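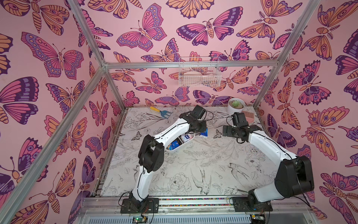
The Sirkon two-arm bench kit is sold on the claim that the grippers know when they are holding something. We stock it, we have sold a fair number of them, and we no longer repeat that claim on this page. The arms are fine. The mounting is fine too: each arm sits on its own black base plate on the front rail, and with a tray between the two grippers both of them can get at the same small patch of table. A wrong hold signal matters more in that shared space than it would on a single arm parked in a corner. If one gripper says it has the packet and it doesn't, the other arm carries on as though the packet were somewhere else. That is the fault this page is mostly about, and you should read it before you order.

January
By Alun Phillips, Ciltden

Home Arms Grippers Bench Kits Spares Support

The fault

The gripper decides it is holding an object by looking at how hard the motor is working as the fingers close. Above a set level it reports a hold. Below it, it reports empty. With a rigid block this works well enough that you could demo it all afternoon and go home happy. With a soft packet it falls apart, as the packet gives, the motor load creeps up slowly, and the report depends on how the fingers happened to land.

We ran 600 picks on our own bench using soft packs. The gripper reported a hold it did not have 89 times. Sirkon's sheet says false holds are "rare in normal use." I would like to know what they think normal use is. I asked in writing and got the sheet back with the same sentence in it.

The opposite error turned up as well, a gripper that had the packet and reported empty. That one sounds harmless until you see the retry routine. The arm opens the fingers, drops what it was carrying wherever it happens to be, and goes back to the table for another try.
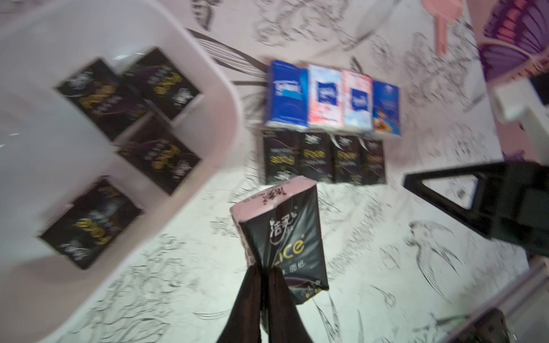
Edwards, who has had the kit longer than we have, wrote in to say we are being hard on it: soft packs are a bad test for any load-based gripper, the threshold can be changed in the settings file, and anyone who leaves it at the factory value deserves what they get.

Some of that I accept. You can change the threshold, and you should. What I don't accept is that the problem ends there. Lower it and the gripper starts reporting holds when two fingertips rub together on nothing. Raise it and you crush the packet before you get a report at all. We tried four settings and found one that suited our packs. It did not suit anything else we put in front of it, and a bench with mixed items on it is the whole reason people buy this kit.

There is also the matter of what the software does with the signal. As shipped, a hold report releases the other arm to move. There is no second check of any kind, such as a look at the wrist camera or a glance at finger position. The finger position is already being measured. The number is in the log. The software just doesn't read it before letting the other arm go.

What the fault does on a shared table

Most of the time it does nothing dramatic. The first arm carries thin air to the tray, opens, and goes back. The packet is still lying where it was. If your job counts items by hold reports, your count is now wrong, and it stays wrong until a person looks.

The bad version is when a packet is caught by one corner. The gripper reports a hold, the second arm starts its move, and then the packet swings or drops into the second arm's path. We had one contact between the two wrists this way. It bent a bracket and pulled a cable half out of its connector. The arms are not strong enough to do much to each other, but a hand in there would have been between them, and the kit's quick-start guide shows a person reaching in to straighten items while both arms are live. We have asked for that page to be withdrawn. Please ignore it in the meantime. Stop both arms before you reach in.
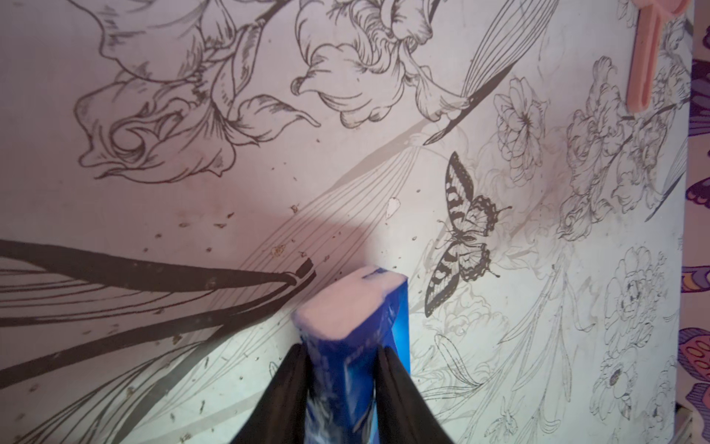 I should say that hard objects hide all of this. The gripper closes, the load jumps, the report is right, and you come away thinking the sensing is good. Every demonstration I have been given by the maker used hard objects. If you come to see the kit here, bring your own items, and bring the soft ones. We will run them at the factory setting first so you can watch what it does before anybody tunes it.

The Rosa add-on

Sirkon's answer to the fault is a set of replacement fingers called Rosa, with a pressure pad in each tip. The price is $449 per arm, so double it for this kit. I have two complaints. One is being charged for a part whose job is to make the original claim true. The other is that the pads only read pressure over the middle of the fingertip, so a packet pinched at the edge can still be missed. We have had a set on the bench for too short a time to give you a number, and I won't borrow Sirkon's.

If you already own the kit and only handle rigid parts, keep your money. If you handle soft packs, add the finger position check described in our support notes first. It costs nothing beyond an hour with the settings file. On our bench it caught the plain misses, where the fingers had closed all the way on nothing. It did not catch the corner pinches, and I don't see how it could.
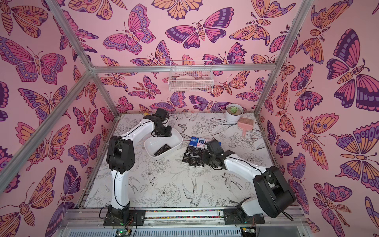

Can I get around the fault by running one arm at a time?
You can avoid the collisions that way, and we recommend it for soft items until you have tested your own settings. The false reports will still happen, so don't rely on them for counting. You will also be using half of what you paid for at any moment.

Returns and stock

We will take back any bench kit bought from us on the strength of the old wording, complete and with its base plates. Bent brackets are not a problem if you tell us how they got bent; we are keeping a record and sending it to Sirkon. The kit stays on sale with this notice attached. If a firmware update arrives that reads finger position before it releases the second arm, we will repeat the same run with the same kind of packs and put the result on this page, whichever way it goes.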